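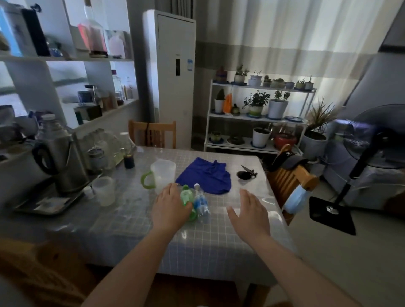
RESEARCH ARTICLE | HOUSEHOLD STUDIES

Home Current issue Archive For authors

3.2 The dining table as a holding surface

Figure 1. A dining table in one of the Fekemwood households, between meals. Bottles, measuring vessels, a blue cloth and a metal tray share the surface.

The first part of this section dealt with kitchen worktops. We now turn to the dining table, which in the Fekemwood households was seldom used for dining alone. Of the 184 table surveys in the sample, most recorded objects that had no direct connection with a meal. Residents spoke of these objects as being "on their way" somewhere, and the phrase was used so often in interviews that we have adopted the term holding surface for any piece of furniture that takes in items between one place of storage and another.

The table in Figure 1 shows the pattern well. A green plastic bottle and a clear water bottle lie on their sides near a crumpled blue cloth, and two measuring vessels, a pitcher with a lime-green handle and a smaller cup, stand to the left. A loose white bottle cap has settled beside the cup. Items of this kind belong to the ordinary work of pouring, measuring and wiping. Others on the same surface, such as the folding knife to the right of the cloth, are less easily assigned to one task, and in our coding they were entered under "general household".

Coverings deserve separate comment. Ní Chonaill, writing in 1953 on the rural parlour, treated the tablecloth as a marker of occasion, put on for visitors and taken off afterwards. Our material does not support this reading for the present day. Clear plastic cloths, including the one with a pale printed grid in Figure 1, were in most cases left in place all year and were wiped down where they lay. Several residents said that the cloth allowed them to leave bottles and jars on the table without concern for the surface underneath. The cloth therefore has a part in the build-up of objects as well as in their removal.

Trays were the second feature of interest. Sokari distinguishes between the carrying tray, which moves, and the standing tray, which marks out a fixed area within a larger surface. The metal tray in Figure 1 was coded as a standing tray. It holds a tall steel flask together with glass containers, a jar with a metal lid and a folded paper packet. In the follow-up interviews, residents who kept a standing tray described its contents as "put away", while the same kinds of item placed directly on the cloth were described as "left out" - a difference of a few centimetres. This bears on any account of tidying which takes the whole table as its unit.

The furniture near the table extends the holding surface further. Chair backs were used for light articles that leave and enter the house with the resident. A light-blue disposable face mask and a dark cap hang on one of the wooden chairs in Figure 1. Open shelving served a similar purpose for bottles, jars and boxes, and where it stood within reach of the table the two were commonly treated as one system. Dymphna Cullinane, who coded the shelving records, found that glass bottles passed between shelf and table more often than any other class of object.

Two limits should be noted. The surveys were made at fixed times, the latest at 15 minutes before the evening meal, and do not show how quickly a table could be cleared when it was needed. The Pliltach coding scheme, moreover, was drawn up for kitchens and has no entry for chairs. We added one for the present study, and the results for chair backs should be read with that change in mind. Section 3.3 considers the sideboard, for which the records are fuller.

Shares 15 Comments 2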